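Finishing a long book again

Last updated 3rd October
Reading time: 7 min

I used to read a lot and then I stopped. There was no single reason. I moved to Brirkthorpe, I got a longer commute, I got a phone with a better screen, and at some point I noticed that the same paperback had been on the floor by my bed since the move, with a grocery receipt stuck in it as a bookmark. The receipt had faded to blank. I picked the book up, read the page, didn't know who any of the people were, and put it back down.

This post is about getting back to it. I wrote a short one in the spring when I started, and a few people asked how it went, so this is the long version.

The first thing I tried was an app called Tandetard. You set a goal in minutes and it keeps a streak for you. I kept the streak up for most of a month and I don't remember one thing I read. I was opening a book at 11:40 at night so a little flame on the screen wouldn't go out. Some people like that kind of thing and I'm glad it works for them. When I finally missed a day I felt relieved and deleted it.

After that I tried short books, which is the advice you see everywhere. Get some quick wins, build up. I read a couple of novellas and they were fine. The trouble was that every time I finished one I had to pick another, and picking is the part I'm bad at. I would spend three evenings reading the first few pages of things and never get going. Short books meant more picking.

So I went the other way and bought the longest novel they had on the shelf at Tramier, the used bookstore by the bus depot. It was 613 pages, a family saga, translated, with a family tree printed in the front. It cost less than lunch. I'm not going to name it. I don't want the comments to turn into a discussion of whether it's any good. It's pretty good. The middle drags.

My only rule was that I wasn't allowed to start anything else until it was done or I had decided for certain to quit. No side books. Magazines were okay.
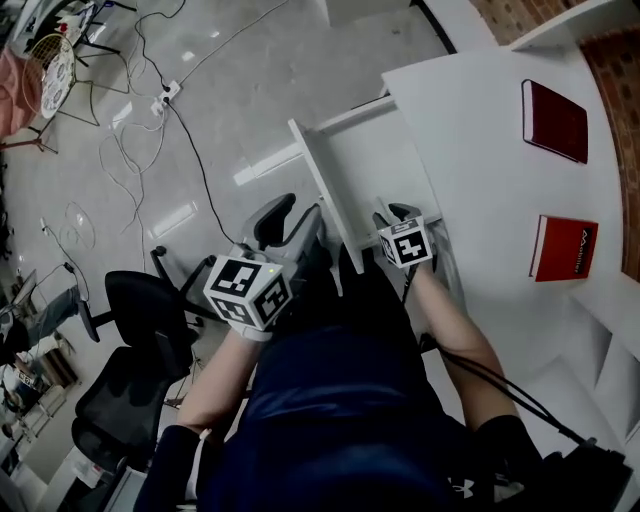
Laimutė Sproģis wrote under the spring post that a rule like that would have killed reading for her completely. She always has several books open, one in the kitchen, one in her bag, one for the bath, and she moves between them depending on how tired she is. If she had to stick with one she'd stop reading it and then she'd be reading nothing. She also said a person who can't follow more than one book should try putting the names on an index card, and that there's no shame in flipping back.

I think she's right about herself, and the index card was the best tip I got all year. But several books at once is exactly how I got stuck in the first place. I had books in the kitchen and the bag too. They just all had receipts in them. For somebody who is already in the habit, having a few going seems to give you more chances to read. For me each one was a way out of the others.

The index card worked like this. I wrote down each name the first time it came up, with a word or two after it. "Older sister, mean." "Owns mill." "Dead already?" There were a lot of people called some version of the same name, which I gather is normal in family sagas, and the printed tree in the front gave away who married whom, so I tried not to look at it. The card filled up on both sides and I started a second one. I still have them both in the back of the book.

The first 70 pages were hard. I want to be clear about that for anyone trying the same thing. I'd read a paragraph and find I had been thinking about the car insurance the whole way down. Then I would go back up and read it again and think about the car insurance again. I had assumed that reading was something I knew how to do, the way you know how to ride a bike, and that I only needed the time. I needed practice. It was more like going back to running after a few years off, when your legs remember the idea of it and your lungs don't.

A few things helped, and I'll put them down in the order I found them.

Reading in the morning. I had always thought of reading as a bedtime thing. At bedtime I'm good for a page and a half. In the morning, with coffee, before I'd looked at anything else, I could do a whole chapter. This meant getting up a bit earlier, which I complained about and then got used to.

Leaving the phone in another room. Everybody says this. I resisted it for a long time on the grounds that someone might call. Somebody did call, once, and it was the dentist's office.

Stopping in the middle of something. If I stopped at the end of a chapter, I felt done, and it was hard to start the next one. If I stopped halfway down a page in the middle of an argument between two sisters, I wanted to get back to it. I've since read that a lot of writers do this with their own work, leaving off mid-sentence. I can't speak to that, but it does work with reading.

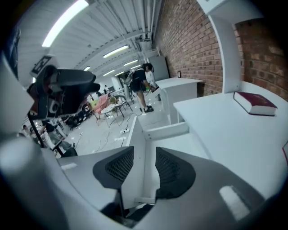

The other thing was reading away from home when I could. At home there's always a dish to wash. I got into the habit of going to Urbonaitė, the bakery at the bottom of the hill, on my way back from work, and having tea at the counter by the window. They close early and they don't play music. I never stayed long. It was just enough to get me through the parts of the book where they're arguing over who should inherit the mill, and there are a great many of those parts.

Somewhere past the halfway mark it stopped being a project. I can't say what page. I only know that I missed my stop on the bus one evening, and walked back in the drizzle not very annoyed, thinking about the younger brother and what he was going to do about the debt. That used to happen to me all the time when I was in high school and I had forgotten it was a thing that could happen.

I also started talking about the book to people, which I'm sure was tiring for them. Kęstutis Krūmiņa got the entire plot on a long drive, including the names. He asked good questions. He wanted to know why the mother didn't simply sell, and I said it was explained in the second part, and then I went home and checked, and it wasn't. It's never explained. That bothered me for days, and I went back over her chapters to see if I'd missed it. I think now that she just didn't want to, and the author figured that was enough. I wouldn't have caught that on my own.

I finished it on a Brirkthorpe bus, in fact on the same route where I'd missed my stop. I had two pages to go when we pulled in, and I stayed in the shelter and read them standing up. The ending is quiet. One of the grandchildren comes back and looks at the house and goes away again. I closed it and felt a little flat for the rest of the evening, the way you do when guests leave.

A few notes for anyone who wants to try a long one.

Buy it used. If you paid full price you'll feel guilty on top of being bored.

Check the print size before you take it home. Mine was small and I had to get a better lamp.

Don't work out how many pages a day you need. I did this early on and it turned every slow day into a debt. Once I threw out the piece of paper with the math on it I read faster.

Give yourself permission to skim a description of weather.

If you hate it, quit, but decide to quit. Say it out loud if you have to, and take the book out of the house. What did the damage in my case was all the books I had neither finished nor given up on. I took a bag of them to Tramier over the summer, and they gave me store credit. 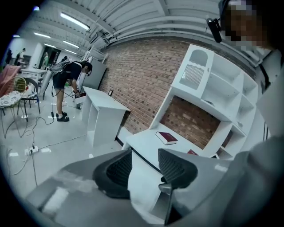 Red books on the white desk, brick wall behind.

I've spent the store credit already. The next one is shorter, a history of lighthouses, and so far I like it, although there is a long section on lenses that I've been putting off. I'm keeping the rule about one at a time. I've dropped the index card for now, the lighthouses being easy enough to tell apart.

In November I'd like to try the sequel to the saga, if I can find it. The store didn't have it and said they rarely see it. The library has it listed but it's been out since before I started looking. If anyone local has a copy sitting around with a receipt in it, let me know in the comments and I'll come and get it.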